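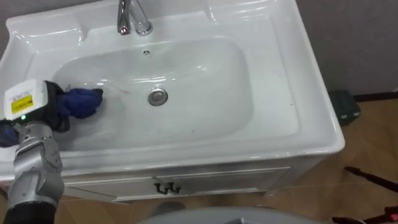
Week 4: Clean, cleaner, cleanest. Reading claims about household surfaces
Lecturer: Hema Suvarna
Read before the tutorial. Bring one label from home.

Where we left off

Last week we looked at health claims on food packets and ended up arguing about the word "natural". This week's word is "clean", and it is in worse shape. A food claim usually has to point at something in the packet. A cleaning claim can point at a smell, a shine, a colour change in the bottle, or a feeling you get on a Sunday when the bathroom is done.

I'd like you to be hard on these claims, and also fair to them. Some cleaning products do what the label says. My complaint is that the label seldom gives you enough to tell which ones.

Four things people mean by "clean"

Looks clean. No visible marks, no dull film. This is what most of us check, and it is what advertising shows.

Smells clean. Usually means it smells of something added. Perfume is evidence of perfume.

Soil removed. Grease, soap residue, toothpaste and skin have been lifted off and carried away. You can measure this, but it takes some effort.

Microbes reduced. The number of living organisms on the surface has dropped. You can measure this too, with swabs and patience, and the answer depends heavily on where and when you swab.

These overlap less than you'd expect. A glazed surface can shine under a bright light and still carry plenty of residue near the drain. A stained one can be very low in microbes. When a label says "clean" without saying which sense it has in mind, assume it is the easiest one to achieve.

The number on the front of the bottle

You know the style: kills 99.9% of germs. Questions to ask, in whatever order you like:

Which germs? A test may use one or two species chosen because they are standard lab organisms. "Germs" on the label makes it sound like everything.

On what surface? A flat, pre-cleaned test square is a much kinder place than the underside of a tap.

For how long? Contact time is the minutes the product has to sit there, undisturbed. Look for it on the back in small type. Then think about whether you have ever waited that long. I haven't.

Compared with what? If water alone, or water with plain soap, would have taken off nearly as much, the product deserves credit for the difference only.

And remember that a percentage hides the starting count. Take away 99.9% of a very large number and a fair bit remains. Take it away from a small number and you may have removed something that was never going to bother you.
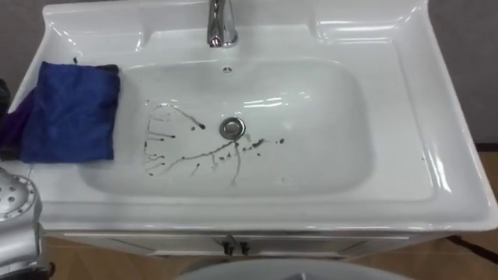 Worked case: the Fleseck bathroom spray

Fleseck is sold by Olterach as a spray for "basins, baths and tiles". The leaflet says that in a home trial, households using Fleseck had surfaces "up to 200% cleaner". We'll take that apart in class, but start on it now.

"Up to" means the best result in the trial, from one household, possibly on one day. It tells us nothing about the middle of the group. Always ask for the middle.

"200% cleaner" has no unit. Cleaner by which of the four meanings? If it is a shine reading from a meter, fine, say so. If it comes from householders ticking boxes, also fine, but then it is an opinion survey and should be called one.

The trial itself, as far as the leaflet lets us see, had 34 households. All of them were given the product free and told what it was for. There was no comparison group using the old spray or a plain damp cloth. Ask yourselves what happens when you hand someone a new cleaning product and say you'll be back to inspect the bathroom. They clean the bathroom. They would very likely have done so with dishwashing liquid.

So the trial can't separate three possible causes: the spray, the extra scrubbing, and the knowledge that somebody was coming. I am not saying the spray does nothing. I have no idea what it does, and after reading the leaflet neither do you.

A bigger study isn't automatically a better one

The Rønning survey is often brought up at this point, usually by someone who wants to end the argument. It has 3812 responses, which sounds like a lot until you read how they were gathered. People filled in an online form about how often they cleaned and how often they were sick. The form was linked from a page selling cleaning products.

People who clean often also tend to differ in other ways: more time at home, more money, fewer small children, or more small children, depending on whom you ask. Any of these could change how often someone gets sick. And all of it rests on memory. Try to write down how many times you cleaned your bathroom basin last November. Whatever you just wrote is the quality of data we're dealing with.

A large sample narrows the random error. It leaves a crooked sample exactly as crooked as it was.

Don't forget the wiping

Most labels talk about the liquid and say very little about the cloth. This is odd, as wiping is where the soil gets lifted. It also creates a trap for anyone running a fair test. If one group gets a new spray and a new cloth, and the other keeps its old cloth, the result could belong to either.

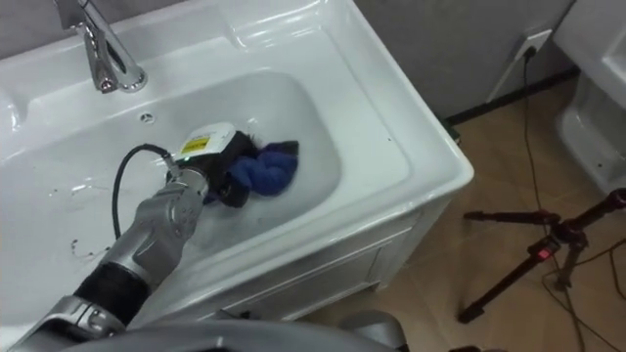 Dark blue cloth on the floor of a white basin.

When you read a cleaning study, look for these details about the wiping: cloth type, whether it was fresh for each surface, wet or dry at the start, how many passes, how hard. If the methods section says only "surfaces were wiped", put a question mark in the margin. Pressure is the one most often left out, and it can swamp everything else.

Tutorial task

Work in pairs. Take one of your labels and rewrite its main claim so that it could be shown to be wrong. "Leaves your basin sparkling" can't be wrong. "Removes more dried toothpaste than water alone, using ten wipes with a fresh cotton cloth" can be, and that's the kind of sentence we want.

Then sketch a test for it. One page, no more. State what you would measure, what you would compare it with, and who does the measuring. If the person doing the measuring knows which product was used, explain how you would keep that from colouring the result.

Codine pairs (those of you using the class worksheet program) should save the sketch under your group name. Everyone else can hand in paper. Handwriting is fine if I can read it.

Still to come

Next week: "dermatologically tested", and why the useful question is what the test found.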